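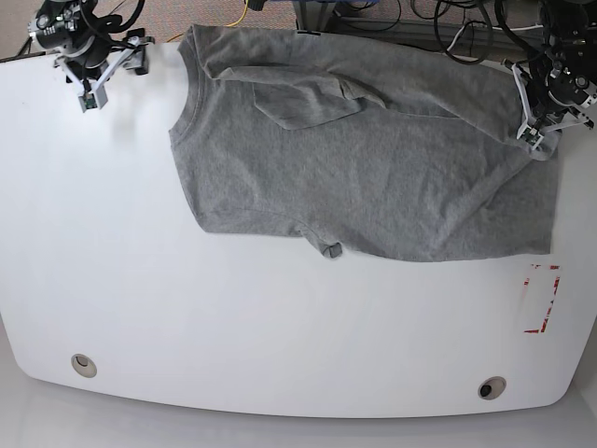
Bring Back the Plain T-Shirt

I own one good gray T-shirt. It came from a hardware store in Erkoncombe, off a shelf between the work gloves and the wasp spray, and I paid 12 dollars for it. No words on it. No mountain, no bear, no brewery, no sarcastic remark about coffee. I have worn it so much the collar is going and I've started to worry, because the hardware store doesn't carry them anymore. They carry one now that says MEASURE TWICE.

So this is a complaint. I'm writing it fast, before dinner, and I'm not going back over it.

Open your shirt drawer. Go ahead. How many of those did you pick? I mean walk into a store, look at a shirt, want it, pay for it. I did my own drawer in June, when the heat came and I had to find something to wear to a cookout. 61 shirts. Sixty-one! I'm one person with one torso. And of those, the ones I chose on purpose because I liked them fit in one hand. The rest just came to me. Fun runs. A bank opening. My cousin's wedding weekend, where we all got the same teal shirt with a pun on the back. A blood drive. Two from the Okadgate Corn Days, different years, same cartoon corn, slightly different expression.

I don't even run. I have four fun run shirts. I walked one of them and handed out bananas at the others.

Somewhere along the line the T-shirt stopped being clothes and turned into a receipt. Proof you were there. You can't hold a chili supper in this county without a shirt. The library had one for the new carpet. I like the library and I like the carpet, it's a good carpet, but I do not need to wear the carpet news on my chest at the grocery store.

People say, oh, it's free, what's the harm. It isn't free. Somebody paid for it, and usually it was you, in the entry fee. I helped with the sign-up table for a 5K once and saw the budget. 70 percent of what people paid went to shirts. It was a race to raise money for playground fence! The fence got built the next year, after a pancake breakfast with no shirts, which made more than the race did and everybody went home full. I brought this up at the next meeting. I was told people expect a shirt.

Do they? I've never heard one person say they'd stay home otherwise. I have heard plenty of people say what am I going to do with this.

And they're bad shirts. Can we say that? The box kind. Stiff as a cereal carton, sleeves out to here, neck hole cut for a fence post. Then that big rubbery slab of ink on the front that makes you sweat in a rectangle. You wash it and the shirt shrinks but the slab doesn't, so now you've got a ripple. Sizes are always the same too — a mountain of XL and one small, and whoever needs a medium can stand there and think about it.

My aunt says cut them up for rags. I've tried. A printed shirt makes a terrible rag. The ink part won't soak up anything, it just pushes the water around, so you get maybe half a rag off the back, and then the back has all the sponsors on it. I wiped down my stove with a dentist's phone number for a year. Plain cotton makes a beautiful rag. Old, soft, gray, falling apart, there is nothing better for windows.

Then there's the quilt. Every time I bring this subject up someone tells me about the quilt. You can have them made into a quilt! Well, I priced that. There's a place that does it, and you mail them a box, and it takes months, and for that money I could buy a nice blanket that doesn't say Plellau Family Reunion Second Place Sack Race. Also who is sleeping under that. Not me. If you have one and your grandma made it, that's different, keep it, I'm sure it's lovely.
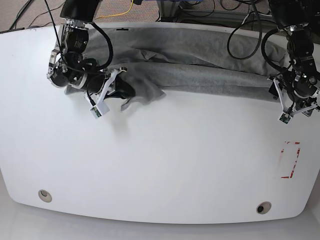 What about giving them away? I did that, two garbage bags. The thrift store in Plellau took them, but the woman at the back door gave me a look, and then I went inside and saw why. Three full racks of the exact same stuff. Same corn. I found a shirt from the bank opening hanging there with the tag still on it, and the bank isn't even there now, it's a vape place. We're all just passing these around. I went home feeling like I'd mailed my trash to a neighbor.

I should be fair. Some printed shirts are great. Band shirts, if you love the band. A team shirt if it's your team, and especially if they're losing. My neighbor has one from the Polák Bakery that he got for working there three summers in high school and it's nearly see-through now and he'd fight you for it. He should! That one means something. He earned it, lifting flour. What I'm against is the shirt that shows up whether you earned anything or not. When every little thing gets one then none of them tell you anything. I've got a shirt from a day I can't remember at all. It says UNFORGETTABLE on it.

Kids have it worst. Field day shirt, spirit week shirt, class color shirt, reading club, the shirt for the hundredth day of school with 100 things glued to it that come off in the car. I was finding googly eyes in my sister's back seat until summer. And each one is a separate form and a separate envelope of money, and if you forget the form your kid is the one standing there in stripes. That's a lousy thing to do to a kid over a shirt. A plain one in any color would do fine. Most of them already own one. Or used to.

Because that's the other half of it, try and buy a plain shirt now. Really plain. Go to the big store and you get two choices. There's the three pack, rolled up tight in plastic, which is underwear, let's be honest about it, you can see daylight through it. Or there's the fancy one, one shirt, folded around cardboard like it's a gift, with a little card telling you about its journey. I don't want to know about its journey. I want it to reach my belt. In the middle, where a regular decent shirt used to be, it's all bears and mountains and GOOD VIBES ONLY. I have all kinds of vibes. Some of them before 7 a.m. are pretty bad.

I think a plain shirt is polite. That's maybe a funny word for it. But you sit across from somebody in a plain shirt and you look at their face. You're not reading them. I sat through a whole doctor's visit once behind a man in the waiting room whose back said ASK ME ABOUT MY KNEE and I thought about his knee for forty minutes and never did ask. Now I'll always wonder.

And they age right. A good plain gray one starts out a bit stiff, and then around the second summer it goes soft and kind of speckled and hangs properly, and it goes with anything, and you can paint in it or go to supper in it. Not the same day. You don't have to think about what it says because it doesn't say. It folds flat. You can find it in the dark. I've slept in mine, mowed in it, worn it under a jacket to a funeral when my dress shirt turned out to have a mustard problem, and no one knew, and if they did they were nice about it.

So here's what I'd like. If you're planning an event, skip the shirt. Just skip it once and see if the sky falls. Put the money in the fence. If you absolutely have to hand people something, hand them a sandwich, I've never had to find drawer space for a sandwich. If you can't skip it then ask. Put a little box on the form, shirt or no shirt, and take a few dollars off for no shirt. Okadgate tried the box last year for the corn thing and I checked no so hard I tore the paper. They gave me one anyway. Extra large.

And if you run a store, any store, I don't care if you sell tires, please put a stack of plain ones by the register. Gray, navy, white, maybe a green. Decent thickness. Real sizes, including medium. No card, no journey. I'll buy four today and so will my neighbor, who can't wear the bakery one to church anymore.

The hardware store says they might look into it. The kid at the counter wrote it down on the back of a paint chip while I stood there, and I'm going to go in and ask again when I need furnace filters.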